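Luvton two-arm textile kit – README

Kit on loan from Primham, reviewed by Kavitha Marar and Imre Gulyás. Recordings made at the Trirville bench in July.

Contents
802 recorded episodes, 5 tasks. Every episode comes from one fixed camera plus joint and gripper states from both arms. 86 episodes are marked as failed and kept in the set. Filter on the success field if you don't want them.

Tasks
lift_cloth, stretch_cloth, fold_half, hang_garment, clear_table

What comes in the kit
Two arms, two grippers, the rail assembly and the cables. The table, walls and clothes rack are ours. Assembly took an afternoon, most of it spent on the rail. The printed manual skips a step there – use the PDF.

Review notes
Thin fabric is handled well once both grippers have hold of it. Picking up a flat edge from the table is the weak point, and most of the failed episodes are from lift_cloth. Syafiqah Chin retuned the grip force after episode 321, so treat earlier episodes as a separate group when comparing grasps.

Cable length is adequate but not generous. Check the loops before any wide move.

Primham support answered within a day, both times we wrote.

Known problems
Gripper state lags the video slightly in clear_table. Two sessions have no calibration file; they are listed in missing.txt.

Contact
Puspita Nasution for data access, Volkan Değirmenci for hardware.

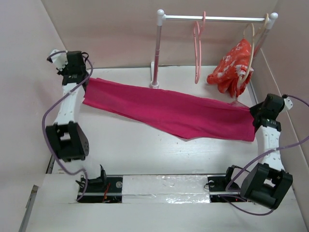

Please put the episode number in the subject line when reporting a bad recording. Requests for the raw joint logs go to Puspita as well.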